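Suture pads: which one, and how far apart for interrupted stitches?

Started by tidewrack, 18 February 2023

tidewrack
I've been practising simple interrupted stitches at home in the evenings and I've gone through my first pad already. It was a Lostum, the thin one, and the thread pulled straight through the top layer whenever I tied with any tension. Before I buy another I'd like to know what people use. I'd also like to settle the spacing question. My tutor's handout says 8 mm between stitches on a long straight wound, and I've seen people go a lot closer.

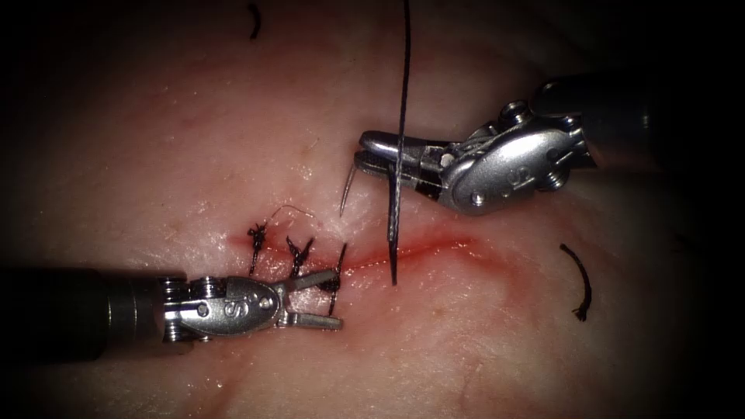 My own habit is to start at one end and work along, tying each one before placing the next. By the time I get to the far end the two edges don't line up and I'm left with a pucker. I don't know if that's the spacing or the pad or me.

pollardoak
It's the order, mostly. Put the first stitch in the middle, then halve each side, and keep halving. You won't get the pucker because the edges can't creep along.

On pads, I use the Vorness with the three layers. It costs more than the Lostum but mine has lasted since last winter. Wipe it down after use and keep it flat.

greyheron70
I disagree about always starting in the middle. It's fine on a curved or gaping wound. On a short straight cut you can work from one end perfectly well if your bites are the same depth on both sides. The pucker comes from taking more on one side than the other. Slow down and look at where the needle comes out before you pull the thread through.

Agree about the Vorness.

pollardoak
Fair enough for a short cut. The question was about a long one though.

tidewrack
Thanks both. Mine is the full length of the pad, so I'll try it from the middle. Is there anything to be said for the needle angle? I was told to go in at ninety degrees and I think I flatten out when I get tired.

marlpit
Yes, this matters more than the spacing. Go in square to the surface and let the curve of the needle do the work by turning your wrist. If you push it forward in a straight line you get a shallow bite and the edges roll under.

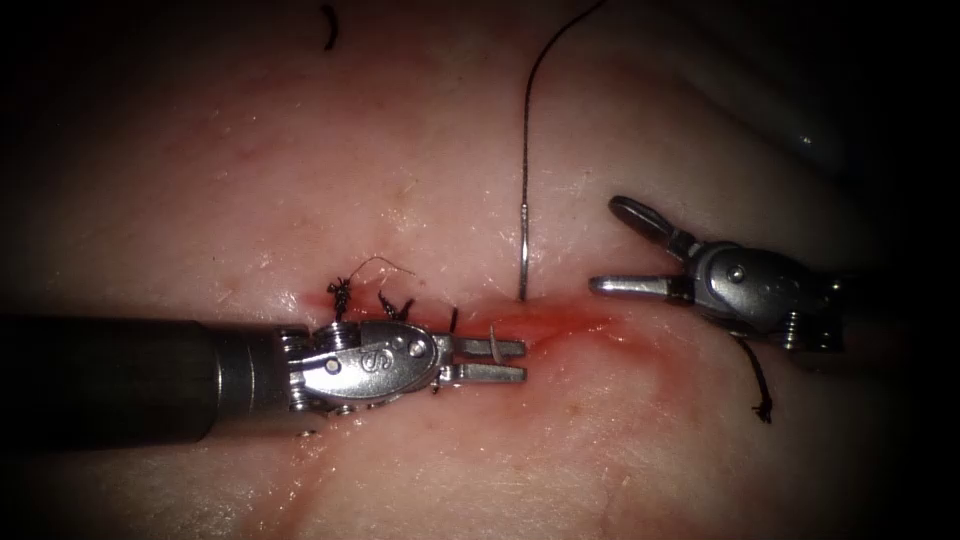

Grip the needle a bit past halfway back from the point. If you hold it right at the thread end it will bend or twist in the jaws. I ruined a lot of needles that way on my first course. Black thread is easier to see than blue when you are learning, and leave the tails long enough to get hold of again.

greyheron70
Second the black thread. For the edges, you want them turned slightly outwards when the knot goes down. If they're flat on the pad they would sink on a real patient.

fenlight81
Does anyone bother with fake blood? Our skills room at Fung uses it and I find it a nuisance. It gets on the instruments and the knots slip.

marlpit
I think it's worth doing once you can tie without thinking. A clean pad is too easy. Get the knots right dry and then add it.

pollardoak
Not on a Vorness you've paid for yourself, it stains the cut edges. Use up an old pad.

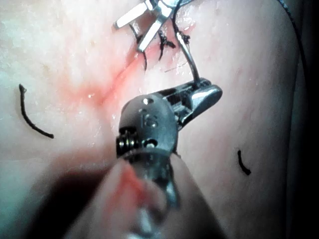 fenlight81
Has anyone tried the Fluver pads? They're cheaper than the Vorness and the shop says they're good for 2,000 needle passes, which I doubt.

greyheron70
I had one. The top layer is decent but the layer under it is too soft, so you can't feel when you've gone deep enough. All right for knot tying and not much else.

tidewrack
I've ordered the Vorness. Tried the middle-first method on the back of the old Lostum last night and the pucker has gone, although two of my knots came loose. I'll ask about those in the knots thread.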